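17 Oct 2018 - bench notes, small-parts table

Continuing the Girken bench layout. Table cleared and wiped this morning. Pen holder stays on the left side, purple tray for whatever is in use. Tape is the yellow roll. 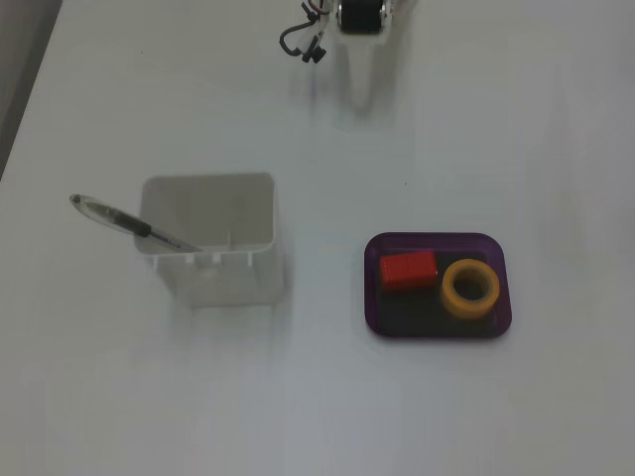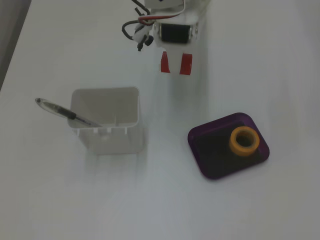
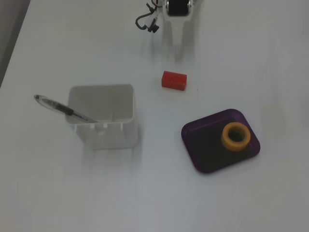 Tray first. It came from the Vullska order and has a raised rim, so short items stay put if the table is bumped. Inside floor is dark and black screws are hard to find against it. Screws go in the lidded box from now on.

Pen holder: one pen only. With 3 or more in it the whole thing wants to tip when a long barrel leans over the rim. Tried a dab of putty under one corner, which held but left a mark. Removed it with alcohol. Some smudging on the white surface does not come off with alcohol and I have stopped trying.

Red block is the spacer for setting label height. Put it back in the tray after use, next to the tape. Found it on the floor twice in February and the corners have suffered - still usable for labels, do not use it as a reference for anything tighter.

Tape: 2 rolls left in the drawer. Protier quotes 300 mm as the minimum length for a clean tear test, but that wastes a lot of tape, so I cut short pieces with scissors and fold one end under.

Labels done so far: 23, all on the Mbeki drawers. Pen ink smears on the glossy labels if handled too soon. Matte ones are fine. Ordered matte.

Open items:
- light-colored liner for the tray, cut to fit
- heavier base for the pen holder, or screw it down
- second spacer, same height as the red one
- relabel the bottom Mbeki drawer, text is crooked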